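# El cartón: de qué está hecho y por qué aguanta tanto

El cartón es un material fabricado con fibras de celulosa. La celulosa es la sustancia que forma las paredes de las células de las plantas. Una fibra de celulosa de pino mide unos pocos milímetros de largo y es más fina que un pelo. Si se rasga un trozo de cartón despacio, en el borde roto asoman muchas de esas fibras, como una pelusa.

En este texto se explica cómo se obtiene el cartón, qué tipos hay, por qué una caja puede sostener mucho peso y qué ocurre con ella cuando llega al contenedor azul. Las palabras en **negrita** están en el vocabulario del final.

## Papel, cartulina y cartón

Los tres se hacen con lo mismo. Lo que cambia es el **gramaje**, es decir, cuántos gramos pesa un metro cuadrado del material. Una hoja de cuaderno tiene un gramaje bajo. La cartulina tiene un gramaje mayor y por eso cuesta más doblarla. El cartón tiene un gramaje todavía mayor, o bien está formado por varias capas pegadas.

Hay dos tipos de cartón que se encuentran en casi todas las casas:

- **Cartón compacto.** Es macizo. Se usa en las cajas de cereales, en las tapas de algunos libros y en los rompecabezas.
- **Cartón ondulado.** Tiene una lámina de papel en forma de olas entre dos láminas planas. Se usa en las cajas de mudanza y de envíos.

Para distinguirlos hay que mirar el canto. Si se ven ondas con huecos de aire, es cartón ondulado.

## Cómo se fabrica

### Primer paso: la pasta

La madera está hecha de fibras unidas por una sustancia llamada **lignina**, que funciona como un pegamento natural. En la fábrica, los troncos se pelan y se cortan en astillas. Después las astillas se cuecen con agua y productos químicos dentro de un depósito cerrado, a presión. La lignina se disuelve y las fibras quedan sueltas. El resultado es una pasta marrón.

También se puede hacer pasta con papel usado. En ese caso no hace falta cocer madera: el papel se mezcla con agua en un tanque con aspas, llamado púlper, hasta que se deshace.

El color marrón del cartón se debe en gran parte a la lignina que no se ha eliminado del todo. Para obtener papel blanco hay que blanquear la pasta. En las cajas de transporte no suele hacerse, porque el color no afecta a la resistencia.

### Segundo paso: la lámina

La pasta se diluye con muchísima agua y se vierte sobre una malla en movimiento. El agua cae por los agujeros y las fibras se quedan arriba, cruzadas unas con otras. Luego la lámina pasa entre rodillos que la aprietan y por cilindros calientes que la secan. Al secarse, las fibras se unen entre sí sin necesidad de cola. Esta unión se llama **enlace de hidrógeno** y tiene un punto débil: el agua la rompe. Por eso una caja mojada se ablanda.

### Tercer paso: las ondas

La lámina que va a quedar en el centro se calienta con vapor y pasa entre dos rodillos dentados, parecidos a dos engranajes muy largos. Sale convertida en olas. Después se pone pegamento de almidón en las crestas y se pega una lámina plana a cada lado. El almidón se saca del maíz, del trigo o de la patata.

En la cartonera Bundavell, los rollos de papel que entran en la máquina tienen números como 691 o 1,846 escritos en el costado. Esos números sirven para saber de qué lote procede cada rollo. Si una plancha sale defectuosa, los operarios buscan el número y comprueban el resto del lote.

## Por qué aguanta tanto peso

Una hoja de papel puesta de pie se cae. La misma hoja, doblada en zigzag, se mantiene de pie y hasta sostiene un objeto ligero. El papel no ha cambiado. Ha cambiado su forma.

En el cartón ondulado ocurre lo mismo. Las ondas mantienen separadas las dos láminas planas. Cuando se intenta doblar la plancha, una de las láminas se estira y la otra se comprime, y las dos se resisten. Cuanto mayor es la separación, más rígida es la plancha. El ala de un avión y algunas puertas se construyen con una idea parecida: dos caras resistentes y un interior ligero.

La dirección también importa. En las cajas, las ondas suelen colocarse en vertical, como si fueran filas de columnas pequeñas. Así se pueden apilar unas encima de otras. Si la caja se tumba de lado, las ondas quedan horizontales y aguanta menos.

El aire atrapado entre las ondas tiene otra función. Frena el paso del calor y amortigua los golpes - por eso se envuelven con cartón los vasos y los platos.

## Experimento: el puente

**Material**

- 2 hojas de papel iguales
- 2 libros gruesos
- Monedas
- Pegamento en barra

**Procedimiento**

1. Coloca los libros sobre la mesa, separados por un palmo.
2. Pon una hoja plana encima, como un puente.
3. Deja monedas en el centro, de una en una, hasta que el puente ceda. Anota el resultado.
4. Dobla la otra hoja en zigzag, con pliegues de un dedo de ancho.
5. Colócala entre los libros, con los pliegues en el sentido del puente, y repite la prueba.

Después se puede pegar una hoja plana por cada lado del zigzag. Para esta parte hacen falta más hojas. Deja secar el pegamento antes de poner las monedas. También se puede girar el zigzag, de modo que los pliegues vayan de lado a lado, y comparar los dos resultados.

## Qué pasa en el contenedor azul

Las cajas recogidas se llevan a una planta de clasificación. En la planta de Murkis, primero se retira lo que no es papel ni cartón: bolsas, latas, restos de comida. Lo demás se prensa en bloques llamados **balas**, atados con alambre, y se envía a una papelera.

En la papelera, las balas se deshacen en el púlper. Las grapas y la cinta adhesiva se separan con imanes y rejillas. La pasta limpia se usa para hacer láminas nuevas y el proceso empieza otra vez.

Este ciclo tiene un límite. Cada vez que se recicla una fibra, se acorta y se endurece un poco. Al cabo de varios ciclos, las fibras son tan cortas que ya no se entrelazan bien. Entonces hay que añadir fibras nuevas, procedentes de madera.

No todo el cartón se puede echar al contenedor azul:

| Objeto | ¿Contenedor azul? | Motivo |
|---|---|---|
| Caja de envío seca | Sí | Es cartón limpio |
| Caja de cereales | Sí, sin la bolsa interior | La bolsa suele ser de plástico |
| Caja de pizza con grasa | No | La grasa impide que las fibras se unan |
| Envase de leche | No | Lleva capas de plástico y, a veces, de aluminio |

En algunos municipios las normas son distintas. Conviene leer la etiqueta del contenedor.

## Preguntas frecuentes

**¿El cartón se pudre?**
Sí. Los hongos y las bacterias se alimentan de la celulosa. En un montón de compost, un cartón sin tinta brillante ni cinta se descompone en unos meses si está húmedo y troceado.

**¿Por qué se comen el cartón las termitas?**
Porque en su intestino viven microorganismos que ayudan a digerir la celulosa. Las personas no podemos digerirla.

**¿Se puede hacer cartón sin árboles?**
Sí. Se puede usar paja, bambú o bagazo, que es lo que queda de la caña de azúcar después de exprimirla.

## Vocabulario

- **Bala:** bloque de papel o cartón prensado y atado.
- **Cartón compacto:** cartón macizo, sin ondas.
- **Cartón ondulado:** cartón con una lámina en forma de olas en el interior.
- **Enlace de hidrógeno:** atracción débil entre moléculas. Muchas juntas dan una unión fuerte.
- **Gramaje:** peso en gramos de un metro cuadrado de papel o cartón.
- **Lignina:** sustancia que une las fibras de la madera.

Ficha 141 de la serie *Materiales de cada día*, Ediciones Brilard.

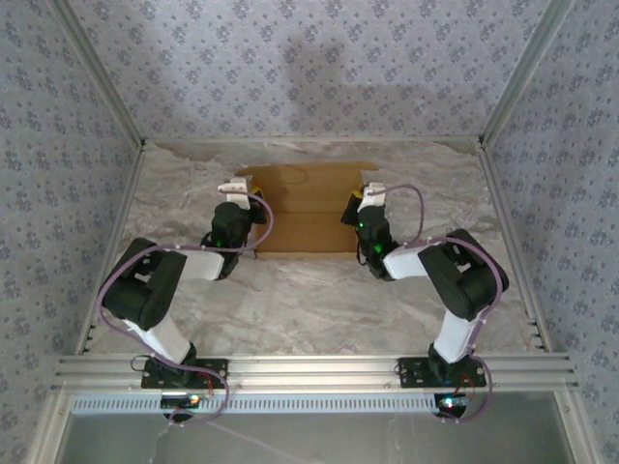
*Trozo plano de cartón marrón sobre una superficie con dibujo de mármol blanco y gris.*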